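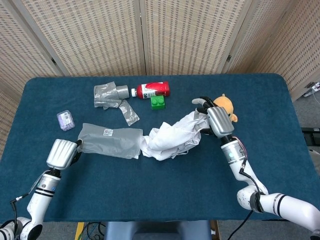 Folding screen as a room divider in a rental – how do I stop it falling over?

Asked by Gerrit Stevens
Category: Renting and small spaces
2226 views

Hi all, long-time reader, first question. I moved into a one-room apartment over on the Vameneck side of town in April and I've been trying to make it feel like two rooms ever since. My bed is at the window end and my table is at the kitchen end, and I'd like to eat dinner without looking at my pillow.

So I bought a folding screen, the woven kind with wood frames, four panels. I love how it looks. I do not love that it has gone over twice. The first time I caught it with my hip carrying laundry. The second time I wasn't even in the room, and I think it was the balcony door being open (we get a real draft through here when the hallway door opens too). It landed on a lamp. The lamp is no longer with us.

My lease says no holes in the walls or the floor, and the landlord is a stickler, so anything with screws into the building is out. I don't mind screws into the screen itself as long as it still folds up. The floor is smooth laminate, which I'm sure isn't helping.

Things I've tried: opening it out straighter so it covers more (worse!), putting a chair behind it (works but ugly), and those little clear rubber dots under the feet, which fell off in a week.

I can spend up to 80 dollars before I start wondering if I should have bought a bookcase. Also, side question, does anybody know how to get dust out of the weave? It's a magnet for it.

Thanks in advance!

2 people had the same question

Answer 1
Koen Van Loon
Marked as helpful

Oh, I have been through this exact thing, lamp included. Mine took out a fern.

Your main problem is the straightening. A folding screen stands up because of the zigzag, and the flatter you open it the more it wants to tip. I know it's annoying since you paid for all that width and then you have to give some of it back, but try folding the panels in more than you think you need to and then give it a gentle push at the top. You'll feel the difference right away. If you really want the middle to look flat, keep the two center panels nearly straight and swing both end panels in the same direction, like a shallow box with one side missing. That's how I have mine and it's been fine with two cats in the house.

Check your hinges too! Mine came with tiny screws and half of them had worked loose, so the whole thing had a wobble before anybody touched it. Tighten every one. If a screw just spins, take it out, push a bit of wooden toothpick with wood glue into the hole, let it dry overnight, snap it off level and put the screw back. Old trick, works great.

Then for the floor, skip the dots. Get the thin rubber mesh that goes under rugs and cut a little square for each foot. I bought a roll from Martens, the hardware place by the station, and I still have most of it in a drawer. You can't see it unless you get down on your hands and knees.

And for the draft, add weight low down. I sewed two long skinny bags out of an old pair of jeans, filled them with sand, and laid them along the bottom rail at the back. You could use the door snake things they sell for winter if you don't sew. Total cost for me was way under your 80, most of it was the sand and I had to buy far more of that than I needed.

Dust: vacuum with the soft brush on, both sides, low suction, then a barely damp cloth. Go with the weave. For the corners I use a dry paintbrush. Don't soak it, because a friend of mine hosed hers down in the yard and the panels sagged and never really came back – she ended up cutting it up for trellises.

Comment from Gerrit Stevens: This is great, thank you. I checked and three hinges were loose. Doing the toothpick thing tonight.

Comment from Koen Van Loon: Good luck! Let the glue dry properly, I rushed mine and had to do it over.

Answer 2
hivness_fan

just get a tension rod and a curtain. screens always fall. the Hivness ones go up to 200 cm and no drilling. done

Answer 3
Posted by a member, December 30, 2025

I know this is already answered but I'll add one thing in case somebody else finds the page. If one end of your screen sits next to something heavy, like a bookcase or a wardrobe, tie it to that. I have a Kendora shelf, and I ran a strip of velcro strap around its upright and the frame of the end panel, maybe 65 cm off the floor. It comes off in two seconds when I want to fold the screen away and it leaves no marks. Put one higher up as well if you have kids visiting.

I'd keep it back from the stove too, whatever it's made of. Mine started out too close to the kitchen end and it smelled like onions for months.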